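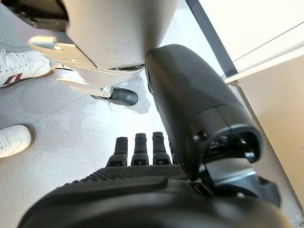 A black robot hand, with a big white robot part above it.

Why do machines need oil and grease?
Posted 21/08/2022 by Custódio Bettencourt

Rub your hands together really fast. Go on, I'll wait! Warm, right? Now put a drop of dish soap and some water on them and try again. They slide all over the place, and they hardly warm up.

You just learned most of what I know about oil and grease, and I've been fixing machines for 35 years.

The rubbing you felt is called friction. Friction is what happens when two things push against each other and try to slide. We need it a lot of the time. Your shoes use it to grip the sidewalk, and your bike brakes use it to stop you. But inside a machine, where metal parts slide past each other all day long, too much friction is trouble.

But metal is smooth!
It looks smooth. If you could shrink down smaller than a speck of dust and stand on a shiny steel rod, you'd see hills and valleys everywhere. When two pieces of metal rub, the hills on one bump into the hills on the other. Tiny bits break off (we call that wear), and everything gets hot. Leave it long enough and the parts can even stick together. I have seen this happen to a Kisby lawn mower, and it took me and a very large hammer most of an afternoon to get it apart.

So what does the oil do?
It gets in between. A thin layer of oil keeps the hills apart, so the parts slide on the oil and hardly touch each other. The grown-up word for a slippery helper like this is a lubricant. Say it with me: LOO-brih-kunt. Oil also carries heat away, and it helps keep water off the metal so it doesn't rust.

And what's grease?
Grease is oil mixed with a thickener, which is often a kind of soap. Think of a sponge full of water. The thickener holds the oil in place and lets a little out when the parts need it. Oil runs and drips, but grease stays where you put it - on your sleeve too, as my mother used to point out.

I use oil where it has to flow into small gaps, like on a sewing machine or a bike chain. I use grease where it has to stay put for a long time, like on the hinge of a big gate.

Thick or thin?
Try pouring water out of one cup and honey out of another. The honey is slow because it's thick. Another word for how thick a liquid is would be viscosity (vis-KOSS-ih-tee). Thin oil is good for small, quick parts. Heavy, slow parts usually want thicker oil, because thin oil gets squeezed out from under them. My old Sturholm drill press turns at 600 turns a minute and likes a light oil. The Nieminen winch in the yard creeps along pulling heavy loads, and it gets the thick stuff.

Can you use too much?
Yes! Extra oil catches dust and sand, and then you've made a gritty paste that scrapes the metal. When I do a bike chain I put one small drop on each link, turn the pedals backward for a bit, and wipe off the rest with a rag.

Something to try
Ask a grown-up to help you find a squeaky door hinge. Listen to it first. Have them put one drop of oil on the pin, swing the door back and forth a few times, and listen again. Wipe up any drips and wash your hands after.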